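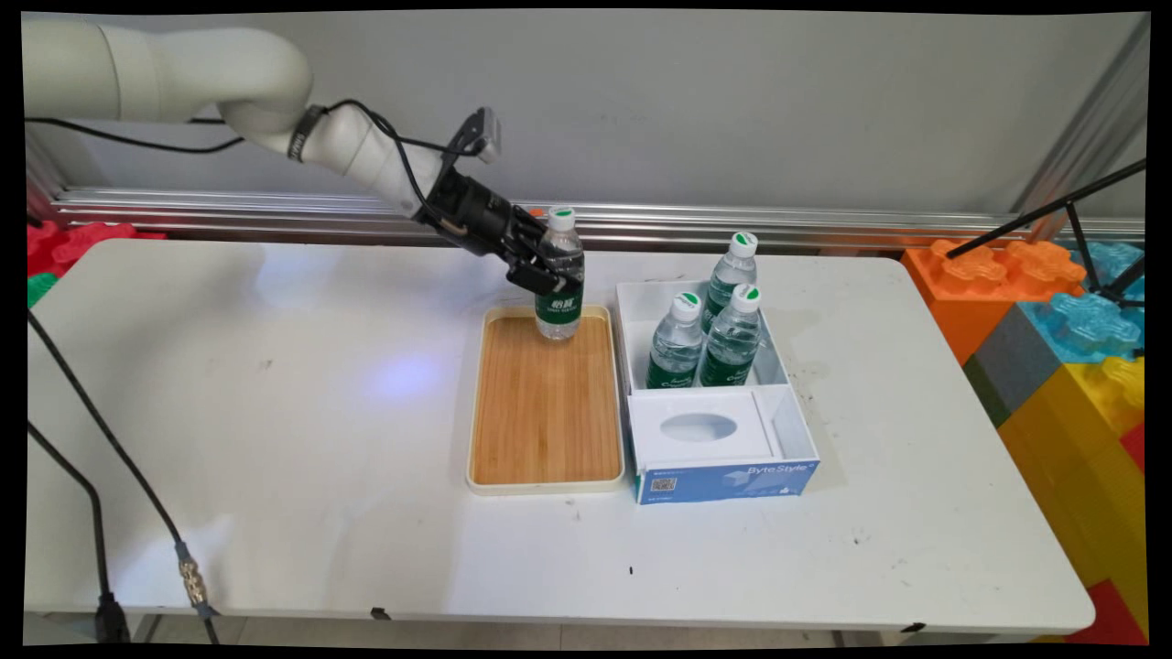 My sister-in-law says she'll believe in household robots on the morning one of them gets up before she does and has the lunches packed, and until then she doesn't want to hear another word from me on the subject. She told me this over the phone while she was (I could hear it) unloading her dishwasher with one hand. I've been chewing on it ever since, so I'm afraid you're all going to hear the words she doesn't want to.

I have been waiting for a machine to help me around the house for most of my adult life. I bought my first robot vacuum in 2018, secondhand, and I loved it the way you love a dog that isn't very bright. It ate the fringe off the hall rug. It got itself wedged under the low bookcase so often that I put a row of old encyclopedias down there as a barricade, and they're still there, long after the vacuum went to the recycling place. But on a good day I'd come home from work and the crumbs under the table would be gone, and I had not been the one to get them! I can't tell you how happy that made me. I'd stand in the kitchen in my coat and admire the floor.

So I come to this question as a friend. I want it to work. And when people ask me whether machines can do chores yet, which they do, because I'm the person in the family who reads about this stuff at night when I should be asleep, my answer is a kind of long "welllll" that goes on until they change the subject.

Take putting a bottle of water on a tray. That's the sort of job I mean. You have bottles standing in an organizer box next to a box of tissues, and a tray beside them, and you'd like a bottle on the tray, standing up. If you've ever set up a guest room, or a meeting room, or a bedside table for somebody who's laid up with a bad hip, you've done this without giving it a thought. I did it for my mother every evening for the better part of a winter. Water, tissues, glasses, the crossword, the little bell she refused to ring. It took me less time than it took to climb the stairs.

Now think about what your hand knows when it does that. A plastic water bottle is squashy, and how squashy depends on how full it is and whether the cap's been opened. Squeeze too hard and it buckles. Squeeze too gently and it slides down through your fingers. When there are several bottles standing together in one compartment they crowd each other, and you have to get your fingers down between them without tipping the neighbors. The plastic is clear, so half of what you see is reflections and whatever's behind it. The tray has a rim, and you have to clear the rim and come down flat on the other side of it. Then you have to let go at the right moment, which I'm told is a harder thing than it sounds. I believe it, having watched toddlers set down cups.

A gripper with two fingers, closed around a bottle and holding it upright over a tray, is a lovely thing to see when you've thought about all that. I feel a bit silly saying so. It's a bottle of water! But I had the same feeling watching my nephew tie his shoes.

Anyway, what I'd like to know, and what my sister-in-law would like to know, is how far that is from a packed lunch.

I've been following a small outfit called Lusura, or rather I've been reading their newsletter, which comes whenever they feel like sending it and is mostly complaints. I like it enormously. They work on arms for tidying jobs, and they're very frank about what goes wrong. In one issue they wrote a whole page about spoons. Spoons nest, you see. Two spoons in a drawer will lie together so closely that the machine takes them for one spoon, picks up both, and drops one on the way. They said they had run their drawer-sorting job up to 1000 times and were still getting surprised by spoons. I read that aloud to my husband at breakfast, and he looked at his spoon with new respect.

The other one I read is Flanesine, which is a forum more than anything, full of people who build things in garages and people who do this for a living and are too tired to be polite. Somebody there asked the very question I'm asking, can they do chores yet, and the replies ran on for pages. The ones who'd never worked with the machines were certain, in one direction or the other. The ones who had were full of sentences beginning with "it depends." It depends on whether the table is always the same table. It depends on whether the cat is in the room. It depends what you call done.

That last one stuck with me. What do you call done? When I clear the table I also, without deciding to, wipe up the ring under the milk, notice we're low on butter, put the mail where it'll be seen and pocket the rubber band. If a machine moved the plates to the counter and left the rest, I'd say it had cleared the table, but I'd still have to come along behind it. My husband clears the table like this, as it happens, and I married him, so I suppose it isn't a dealbreaker.

The shop floor is a bit of a different story. I worked summers at a place called Tarawneh, which packed gift baskets, and if I were a robot I would much sooner have a job there than in my house. Everything came in the same way. The jars were always the same jars. The baskets sat in the same spot on the bench, with tape on the bench to show you where, and if you came in at six in the morning or two in the afternoon it all looked just the same. We did the same motion over and over until our shoulders hummed. There were evenings I couldn't lift a hairbrush. I have no romance about that job at all, and if an arm could have taken the jars and left me the ribbons I would have brought it flowers.

But even there! One supplier changed the lids on the apricot jam, a bit wider than before, and for a whole morning everybody was fumbling them. We had it sorted by lunch with no one saying a thing about it, our hands had just learned the new lid. I think about that jam a great deal. From what I read, the newer way of teaching these machines is supposed to help with exactly that, where they learn from many, many goes at a job, with things shifted about a little each time, so that a new lid isn't the end of the world. I can't judge how well it holds up. I do notice that the people closest to it sound more hopeful than they did when I was barricading my bookcase.

My own house would be the final exam, and I don't say that with any pride. The kitchen counter alone has a fruit bowl with batteries in it. The drawer next to the stove only opens if you lift as you pull. We have a laundry basket with one handle, and a cupboard where the casserole dishes are stacked in a particular order that I worked out in April and have never been able to explain to anyone. If I had a robot arm in there I'd spend the first month tidying up for it, the same way my mother used to clean before the cleaning lady came.

And maybe I'd be glad to. I've wondered if that's how it will go, that we'll meet them partway. We changed our houses for the refrigerator and for the washing machine, and I certainly rearranged my floors for that poor vacuum. A tray with a rim, a box with compartments, everything with a place to stand in: I could live like that. I might even like it. My husband could not, but he could be given a room.

What I'd want first, if anyone's taking orders, is the evening tray. Lunches can wait, sorry to my sister-in-law. I'd want something that could set out water and tissues for a person who can't get up for them, and fetch the next bottle when the first one's empty, at three in the morning if need be, without sighing. I never minded doing it for my mother, and I wouldn't have wanted her to have only a machine for company, but there were two nights I slept straight through and she lay there thirsty and wouldn't ring the bell. I'd have given a lot for some help on those nights.

There's a Zondach catalog on my desk, which is where I get my shelf brackets, and I've marked a page of compartment boxes in it. I'm going to order one for the batteries. The fruit bowl can go back to being for fruit, and the drawer by the stove gets a drop of oil when I next find the can.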